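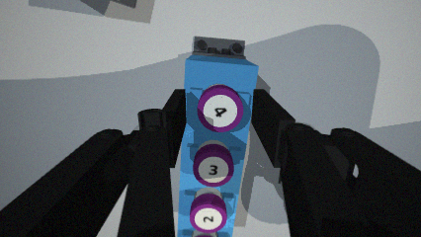

Lista: Zidomon — robótica en casa y en talleres compartidos
Asunto: Re: Pinza de dos dedos, ¿simular primero o imprimir ya?
Fecha: 1 de agosto de 2020

¡Hola a todos!

Contesto por partes, que el mensaje anterior traía mucha miga y llevo toda la semana con la cabeza metida en esto.

> Hola, lista. Estoy montando un brazo en el taller de Flinwood y me he
> atascado en la pinza. Tengo el modelo de los eslabones en el simulador,
> pero cada vez que cierro sobre una pieza larga se me escapa girando.
> ¿Merece la pena seguir peleándome con los contactos o imprimo los dedos
> y pruebo directamente en la mesa?

Yo seguiría en el simulador un poco más, de verdad. Me pasó lo mismo con mi modelo y estuve a punto de tirar la toalla, pero lo que tenía mal era una tontería: la malla de colisión de las yemas era una caja única que tapaba también la articulación, así que el contacto aparecía donde no debía. La partí en piezas convexas, una por eslabón, y la cosa cambió muchísimo.

Mi objeto de pruebas es un bloque azul alargado con botones redondos numerados en una columna, de borde morado y cara blanca. Lo cojo por los costados, con una yema a cada lado, a la altura del 4 y el 3. Me gusta porque los números se ven desde la cámara de la pinza y, si la pieza se tuerce, lo noto enseguida (antes usaba un prisma liso y no me enteraba de nada). Eso sí, las sombras caen encima de los botones y el 3 queda casi todo en sombra. Si vais a meter algo de visión, probad con las luces movidas antes de fiaros.

> También dudo con el paso de simulación. Lo tengo en el valor por
> defecto y los dedos tiemblan al cerrar.

Bájalo a 2 milisegundos y sube las iteraciones del solver a 8. Con eso a mí me dejaron de temblar. Va más lento, claro, pero para probar agarres sobra. Mira también la fricción torsional, que en muchos modelos viene a cero, y con dos yemas solas es justo lo que te hace girar la pieza.

> ¿Alguien ha pasado ya de ahí a la pinza de verdad?

¡En ello estoy! Tengo impresos los eslabones interiores y me faltan los exteriores. El primer juego me salió con holgura en los ejes y lo voy a repetir con el agujero más justo y casquillo. Para el control uso una placa Bugti que tenía en un cajón, con el firmware compilado a mano; la revisión buena es la 2478, con las anteriores se me perdían lecturas del encoder. Si tenéis una más vieja, actualizad antes de volveros locos buscando un cable suelto — yo perdí una tarde entera.

Lo que no tengo resuelto es el caucho de las yemas. He probado una lámina de neopreno pegada con cianoacrilato y se despega por el canto. ¿Alguien ha usado silicona colada en molde impreso? Me da pereza el molde, pero si funciona me pongo este mismo fin de semana.

Los ficheros del modelo están en la carpeta Plillemano del repositorio de la lista, con las colisiones ya separadas. Las masas están puestas a ojo, así que si alguien pesa los eslabones impresos, que me pase los valores y las cambio.

Y cuando tengas los dedos cerrando bien, manda capturas, ¡que quiero verlos!

Un saludo desde el garaje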